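How to Clean a Small Whiteboard and Its Eraser

If your whiteboard still looks gray after you wipe it, the trouble is often the eraser. Felt holds marker dust, and once it is full it puts the dust back on the board.

Start with the eraser. Take it outside and knock the felt side against a step or a brick. Then run a vacuum hose over the felt, or drag it across a dry rag until it stops leaving marks. Don't soak it. Water gets into the layers behind the felt and can loosen the glue.

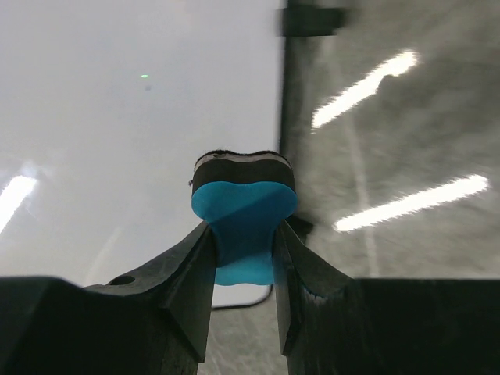 Eraser with a blue handle. The felt-like edge is worn and has a few dark smudges.

A fuzzy edge is fine. Replace the eraser when the felt has gone thin or hard. I keep a spare from Birley in the drawer and swap them every March.

Next, the board:

1. Dry erase the whole surface, working from top to bottom.
2. Spray a cloth with board cleaner (I use Limus) and wipe in straight lines. Spray the cloth, not the board — liquid that runs under the border can make it lift.
3. Go over it again with a clean, dry cloth.
4. Tilt the board toward a light and look for streaks. Wipe the border and the foot on the back while you are there.
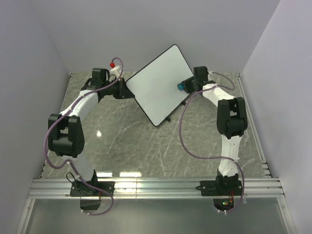 Najwa Azar: I had permanent marker on mine for 7 months. Drew over it with a dry erase marker, wiped it right away, and it came off. Took two passes on the old spots.

That works on glossy boards. Try it in a corner first, and let the board dry before you write on it again.

33 comments | 69 shares

Contact | © Voreo Home Notes | Back to top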